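Ticket 3529 -- Lokero household pilot, tidying task
Status: open, awaiting reply from Vusto
Site: Basport test flat

Summary: The "clear the table into the box" routine fails on soft items. Of 46 attempts logged in November, 39 ended with the item released outside the box or not released at all. Rigid items are not affected.

Steps taken: Grip force was reduced and the release height lowered. Neither change altered the result. The reference task was then repeated with hand-held grippers.
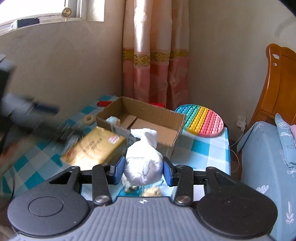
Fig. 1. White fabric bundle held between the blue pads, open cardboard box behind.

Assessment: Aebischer considers that the planner treats gathered cloth as a solid shape -- loose material above the grip is ignored. The routine should not be offered to households until this is corrected.

Next action: Vusto to supply a revised release setting. See also ticket 563.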